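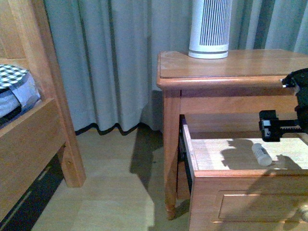
The Case for Furnished Rooms in Supported Housing

When a person moves into supported housing in Ekerwood, the provider is required to supply a working lock, a source of heat, a smoke alarm and access to a kitchen and bathroom. No rule requires a bed, and no rule requires a chair. The housing standards now under review by the county would leave this position unchanged. It is the view of this association that they should be amended before they are adopted.

The present arrangement rests on an old assumption, namely that tenants arrive with belongings. Many do. A tenant leaving a hospital ward, a shelter or a relative's couch often does not. Such a tenant signs an agreement, receives a key and enters a room with a bare floor. In principle, help is available through the county's household grant, which pays up to $600 per person. In practice the grant is paid after an application has been reviewed, and in January the wait for a decision reached 18 working days. A person cannot reasonably be asked to sleep on a floor for that length of time while a form is considered.

Providers have raised two objections, and both deserve a fair answer.

The first is cost. To furnish a room with a bed, a table, a chair, a lamp and some form of storage costs a provider almost $1,000 when the items are bought new. That is a real expense for small organizations. It should be weighed against what is already being spent. Under the Rerbridge program, furniture stays with the room and passes from one tenant to the next, so that the cost is met once and then spread over many years. Repairs are carried out by the same contractor that maintains the buildings. The household grant, by contrast, buys a new set of goods for each tenant, and much of it is left behind or thrown away at the end of the tenancy.

The second objection concerns choice. Some providers argue that adults should select their own furniture and that a furnished room feels like an institution. The association takes this point seriously. A furnished room should be offered and never imposed, and a tenant who wishes to bring a bed or a dresser should be able to have the provider's item removed without charge. Shanti Pal, who chairs our tenants' panel, has asked that this right be written into the agreement itself, and we support her request.

Particular attention should be given to storage that closes. Draft guidance tends to mention beds and tables and to stop there. Residents of shared buildings have told the panel repeatedly that they want a drawer near the bed for medicine, letters and the small things a person reaches for at night. In a house where the kitchen, the hallway and often the bathroom are used in common, a drawer of one's own is a modest form of privacy, and the standards should name it.

We therefore ask the county to add a furnishing requirement to the standards, to allow providers to draw on the household grant in advance, and to let the Jonier and Pandey buildings serve as the first sites. Written comments on the draft may be submitted to the county housing office until 24th October.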